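County Ends Jail Notification Agreement With Federal Immigration Agency

JESTVILLE, 10 October 2018 — The county commission voted Tuesday night to end a written agreement under which the Jestville jail told federal immigration officers when certain inmates were due for release. The measure passed with 2 members opposed and takes effect in February.

Under the agreement, jail staff sent a notice to Immigration and Customs Enforcement before releasing any person named in a civil detainer request. Records released with the agenda list 298 notices over the life of the agreement. In 168 of those cases, the person had been booked on a misdemeanor or a traffic charge.

The replacement policy limits notices to cases in which a judge has signed a warrant. Civil detainer forms, which are signed by immigration officers, will be logged and kept for seven years but will not delay a release. The jail must also give the inmate a copy of any form it receives, in a language the inmate reads.

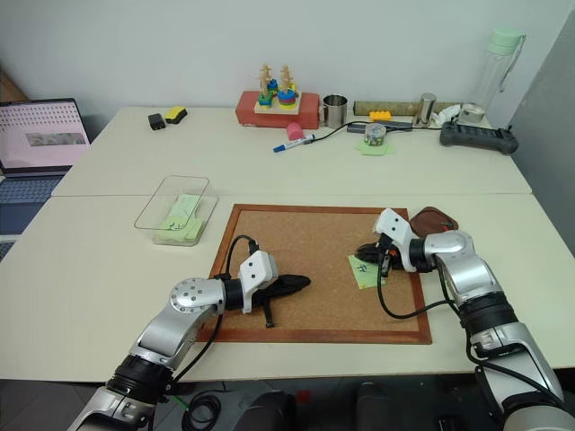
Two robot arms at a pair of white tables.

Commissioner Lemlem Tilahun, who wrote the measure, said the county had been carrying legal risk on behalf of another agency. "A detainer is a request," she said. "Our own attorney has told us that holding a person on a request can be a Fourth Amendment problem."

Commissioner Rodel Cruzado voted no. He said the warrant rule would push arrests out of the jail and into homes and parking lots, and asked for a six-month trial period. His amendment failed.

The text does not change how fingerprints are handled. Prints taken at booking will still go to the state and then to federal databases — a step the county has no authority to stop.

Neighboring Plevholm has a similar agreement, which comes up for renewal next year. Adwoa Sowah, the city attorney there, said her office was reviewing the Jestville language and had made no recommendation.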